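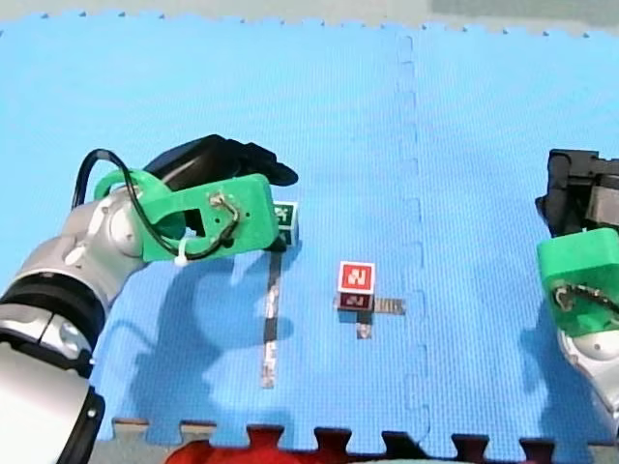 Blue interlocking foam tiles with a textured surface.

Foam puzzle tiles on a concrete basement floor, do I need something underneath?

Asked by basementhalf in Floors and Walls
Tags: foam tiles, concrete, moisture, basement

We bought a house in Cidadgate last July and the basement is half finished. One side has drywall and a drop ceiling, the other side is bare painted concrete. I want to put interlocking foam tiles over the bare side so we can exercise down there and my son can play without freezing his knees.

The house was built in the seventies and I have no idea if there is any plastic under the slab. I have never seen standing water. In summer the air gets a little musty and I run a dehumidifier. There is one spot near the floor drain where the paint has flaked and there is some white powder on the concrete. I swept it up and it came back after a few weeks.

Questions:

1. Can the tiles go straight on the concrete or do I need a plastic sheet or some other layer first?
2. Do I leave a gap at the walls? The package says nothing about it.
3. My treadmill weighs a lot and has four small feet. Will it ruin the tiles?

I don't want to glue anything down. The budget is $700 for the whole floor including whatever goes under it, so I can't do the raised subfloor panels a neighbor suggested.

3 answers

Answer from Hiếu Tăng (accepted)

The white powder is efflorescence. Water is moving through the slab, carrying salts up with it, and the salts stay behind when the water evaporates. It's common and it doesn't mean your basement is about to flood, but it does mean moisture is coming up at that spot, and closed foam on top will slow the drying.

Test before you buy anything else. Cut squares of clear plastic from a painter's drop cloth, tape all four sides down tight with duct tape, and leave them for at least a couple of days. Put one near the drain, one in the middle of the floor and one by an outside wall. If you lift them and find droplets or a dark patch on the concrete, you have moisture coming through. Do it again in the wet part of the year, since a slab can pass in winter and fail in spring.

If the test is dry, put the tiles right on the concrete. I would not add plastic sheet. It slides around under loose tiles, and anything you spill at a seam will sit on top of it.

If the test is damp only near the drain, stop the tiles short of that area. You should keep the drain uncovered anyway.

For the walls, leave a gap the width of your finger. Foam grows a bit when it warms up, and if it's tight on two sides it will hump in the middle. I cut mine with a utility knife and a metal straightedge. Use a new blade and make several light passes. If you try to go through in one cut the edge comes out slanted. Let the tiles sit flat in the room overnight first, they may be curled from the packaging.

Treadmill: it will leave dents, and they may not come out. Leave the foam out from under it and use a dense rubber mat there, or put a piece of plywood under the feet to spread the load. I did the plywood.

Pull up a few tiles once or twice a year and look. My floor has been down 5 years and I have had to wipe mildew off the backs of the tiles in one corner, where the downspout outside had come loose.

Comment from basementhalf: Thanks. Taped three squares down Wednesday. The one by the drain fogged up overnight, the other two look dry so far. Checking the downspouts too.

Comment from Hiếu Tăng: Leave the dry ones a while longer. Scrub the powder off with a stiff brush and don't repaint there until you know where the water comes from.

Answer from slabside19

I used the Tenard tiles in my garage and they were fine. Just put them down. People overthink this. I never did a test and I never had mold that I know of. If a tile goes bad you swap it. Get extras from the same batch because the color changes and the new ones might not lock with the old ones.

Comment from pattycake_floors: A garage gets a lot more air than a basement.

Answer from goltow_renter

Adding one thing about the smell. Ours were strong out of the bag and we had them in the garage for 7 days with the door cracked before they went inside. After that it was faint. Also check if the textured side is meant to go up. On ours it was, and it was less slippery in socks.

For cleaning I use a damp mop with a little dish soap. Don't soak it, water goes down the seams.

I can't help with the treadmill.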